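Getting big comforters folded and put away without a wrestling match?
Posted in Laundry and Linens
Asked by hostness52

Hi everybody! Long-time reader, first post in this section. We moved into a smaller place in July and I went from a walk-in linen closet (I miss it so much) to one shelf over the coats and whatever fits under the bed. The bed clearance is 6 inches. I measured it twice hoping it would change.

My problem is the puffy stuff. Sheets I can fold, towels I can fold, but the big quilted comforters just laugh at me. I fold one in half, it slides. I fold it again, all the air rushes to one end and I've got a thing shaped like a pear. Then I give up and it goes in a heap on the floor with everything else soft I own, and I step around it for a week.

There's quilted stuff in both pictures, and it's every bit as puffy as it looks.

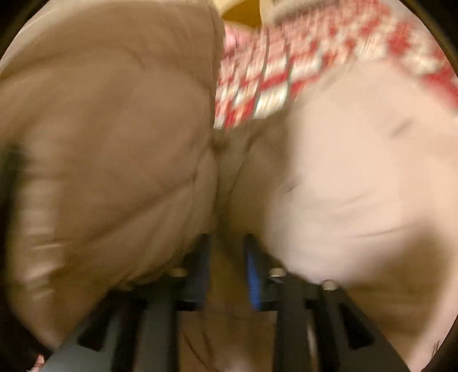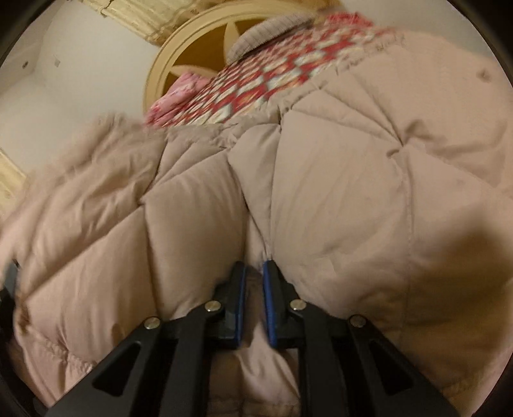
I've looked at vacuum bags and the Vosora ones get mentioned a lot, but my sister-in-law says they flatten the filling for good and now I'm scared of them. I also saw a Hokero under-bed box for sale but the listing doesn't say how tall it is with the lid on, which seems like the one thing a person would want to know??

So what I'd like to hear is:

How do you fold a puffy comforter so it stays folded?
Are vacuum bags okay for a few months, or do they ruin things?
Does it hurt anything to keep comforters and padded jackets in the same box?

I have no dryer at the moment, if that matters, just a rack and a balcony. Thank you!!

quiltedandtired

Oh I feel this one. I fought with ours for years and what finally worked for me was to stop folding it in halves. Fold it in thirds the long way, like a letter, on the bed or a clean floor. Then get down on your knees and press the air out from one end toward the other, slowly, with your forearms. Leave the far end open so the air has somewhere to go. That's your pear shape, it's trapped air! Once it's flat, roll it toward the open end and keep your weight on it while you roll. I tie mine with two strips cut from an old sheet. Elastic leaves a dent, and ribbon slips.

If your comforter has stitched lines, try to put your folds on them. It's thinner there and it bends where you want it to. The fold doesn't have to be perfect, mine is always a little crooked and it still goes in the bag.

On the vacuum bags, I use them for polyester filling and I've never had a problem over a summer. Down I leave alone, it goes in a big cotton bag on the top shelf. Even with polyester I don't suck out every last bit, I stop when it's about half the height. When it comes out I hang it over the balcony rail for an afternoon and shake it whenever I walk by.

Please please make sure it's bone dry first, especially without a dryer. The outside can feel fine and the middle is still damp. I give mine an extra day on the rack and turn it over at lunch.

Jackets with comforters is fine in my opinion, just zip them up and empty the pockets. I once stored a lip balm. Never again.

Henare_b

just get the bags. my wardrobe cost 145 and it was a waste, the bags were cheap and do more

mossyporch

I have the Hokero box and it did NOT go under my bed, the lid bows up in the middle once there's anything puffy inside. A soft zip bag is better for a low bed, you can squash it as you push it in.

Another thing you could try is putting the thinnest one flat between the mattress and the base for the off season. My grandmother did that and I do it now in the guest room. Doesn't work on slats if the comforter is really thick, it gets lumpy and you'll feel it.

Don't know about down in vacuum bags, I've only had the cheap kind of filling.

hostness52

Thank you all! Going to try the thirds and the rolling on the thinner one first. And good to know about the lid, I was this close to ordering it. Does the cotton bag need to be a special kind or would an old duvet cover do?

quiltedandtired

Old duvet cover is perfect, that's what mine is. Button side down so the dust stays out.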